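### 4.2 Length and content of notices

The corpus holds 1231 death notices placed by families through two funeral homes, Elletti and Skosuden. Each notice was coded for survivors named, church or club membership, occupation and service details. Yule coded the full set and Mollel recoded a portion of it in July. Where they differed, the disagreement was nearly always over whether a step-relative had been listed as a survivor or only thanked.

Notices had a median of 11 named relatives. Occupation came up more often for men than for women, even where the women had worked outside the home for decades. Service details usually closed the notice – the same place they hold in the printed templates at both firms.

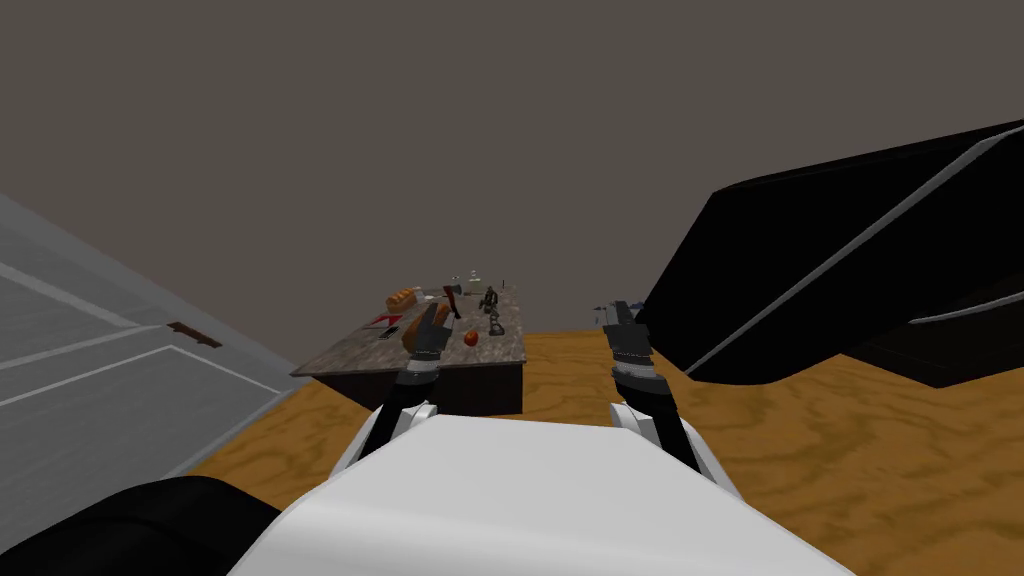

Brisa Tovar, on reading an early draft, objected that the order of survivors says as much as the number, and that a former spouse placed after the grandchildren should not be coded the same way as one placed first. We kept the simple count in the main tables and recorded order as a separate variable.

Cremation notices were shorter on the whole and more likely to leave out a service altogether. In 38 of them the family asked for donations in place of flowers without naming a charity. We coded these as "open request" and left them in.

Figure 3. Views from one simulated setting: marble surface and gripper. 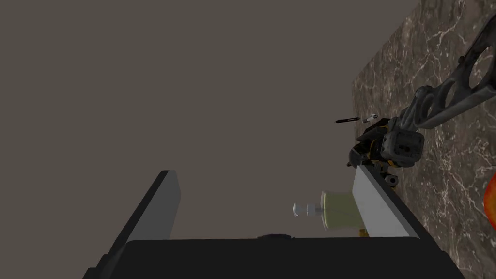
### 4.3 Interviews with families

Mwakyusa and Shirima interviewed 12 people who had written a notice for a parent or spouse. Most had worked from an older family notice, changing the names and keeping the wording. Several said the per-line charge had decided which cousins were left out.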